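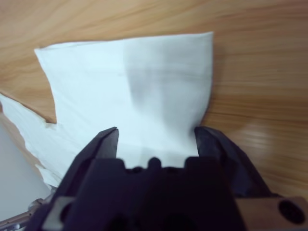
White cloth on the wood table

Shagufta Mirani wrote:

> Has anyone else had trouble with the washed Nyanda from the October
> shipment? I roast it the same way I did the last bag, 13 grams to the
> cup, and it comes out thin and a little sour. My husband says it tastes
> like lemon water. I have the grinder at 11 where it used to be at 14.
> I don't want to give up on it, I bought three kilos. Also is it true
> Okitz is going to stop selling green beans in small bags?
>
> Shagufta

Shagufta,

I had the same thing with mine and went through most of a kilo before I got a cup I liked. A few notes, in case they save you some beans.

The October lot is denser than the one from the spring. If you use your old settings, the outside gets to color before the middle has caught up, and you taste that as sour. I would leave the grinder alone for now and look at the roast first. Going finer did nothing for me except clog the filter.

What worked here was a lower charge temperature and a slower start. I add a full minute before first crack and then let it run a little longer after, maybe 20 seconds past where I stopped in the spring. I am on the old Lurent drum, the one with the side crank, so your times will be different if you have the newer model. Go by smell and sound more than by the clock.

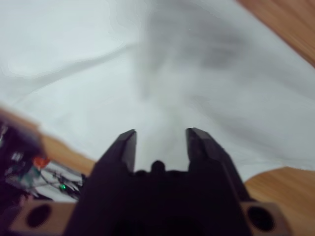

Then let it rest. I know the usual advice on this list is three days, but the Nyanda was still sharp on day 3 and much better after a week. I opened a jar on Saturday that I had forgotten in the back of the cupboard and it was the best of the batch. Stone fruit, some brown sugar, hardly any of the lemon you mention.

On the dose, 13 grams is low for this coffee unless your cups are small. What size are you pouring? I use 16 for a regular mug with water just off the boil. If you already have a bag roasted the old way, try it in a French press with a long steep before you throw it out. It won't be great but it is drinkable with milk.

As for Okitz, I called them. The half-kilo bags are going away when the current stock runs out. One kilo will be the smallest size. The person I talked to did not know if the price per kilo would change. They still have the Trullesard decaf in half kilos, 111 bags when I asked, so if you want that one I would order soon. I would be willing to split kilos with anybody who can pick up from me. Write to me off list and tell me which beans and how much, and please don't send money until I have the order in hand.

One more thing for everybody. When you post about a roast, please include the batch size and what you roast in. Half the answers on the last thread were people guessing. It also helps to trim the quoted text so those of us who get the digest don't have to scroll through the same message over and over.

Shagufta, if you try the slower roast, post how it came out. I still have most of my second kilo and am open to changing what I do. I have not tried it as espresso at all, so if someone has, I would like to hear about that too.

Ray

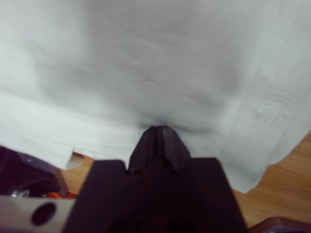 Folds and weave of the white cloth, close up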